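Call for readers: the Cistby Long Novel Group

The Cistby Long Novel Group wants six new readers for its winter run, starting in December. The book is Plikudia, a family saga in translation that comes to 1072 pages before you reach the glossary. We read 40 pages a week and argue about 25 of them.

You don't need a degree, or an opinion on the translator, although you will leave with one. You do need to finish the week's pages. We've had members who skimmed, and they were easy to spot, mostly by how much they liked the ending of Part Two.

Meetings start at 7 p.m. in the back room of Marsden Books and run until the shop wants its chairs back. It's free. Buy your own copy, and please get the Toltico paperback so that page 344 is the same page 344 for everyone.
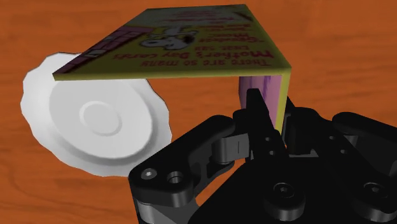 To apply, drop a note at the shop counter with your name and the last novel you gave up on, plus the page where you quit. Short answers are fine. Anyone claiming never to have quit a book goes to the bottom of the pile.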